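November 17, 2020

Dye bath notes, wool skeins, second week.

Today I repeated the onion skin bath, with the skins that Areti Dimitriou saved for me. I weighed them dry: 62 g. The wool was 5 skeins of the thin Plirham yarn, washed yesterday with the mild soap and left to soak overnight. Mordant is alum, same quantity as last time. I forgot to write the quantity last time, so I asked Osvaldo and he had it on his paper: 16 g.

The bath stayed under boiling for one hour. The color came more orange than in the first trial, and I like it less. Iraklis thinks the water is the reason. He uses rain water at home and his yellows are cleaner. I will ask him for a bottle to compare.

One skein has a pale place where the tie was too tight. Next time I must tie with a loose figure eight, in cotton thread.

Play kitchen, three views:
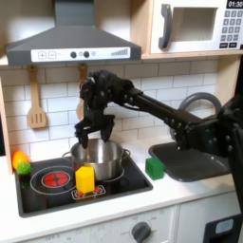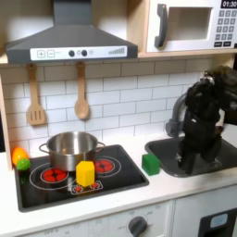
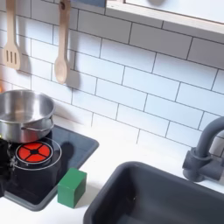 For the next bath I want to try walnut hulls without alum. Loukia Konstantinidis says they do not need it, but I would like to keep one skein with alum beside it, for comparison. The light test cards go in the south window tomorrow, half covered with foil, and stay there until the middle of December. Labels in pencil, please, the ink of the last ones faded before the wool did.

To buy: alum, cotton thread, new strainer.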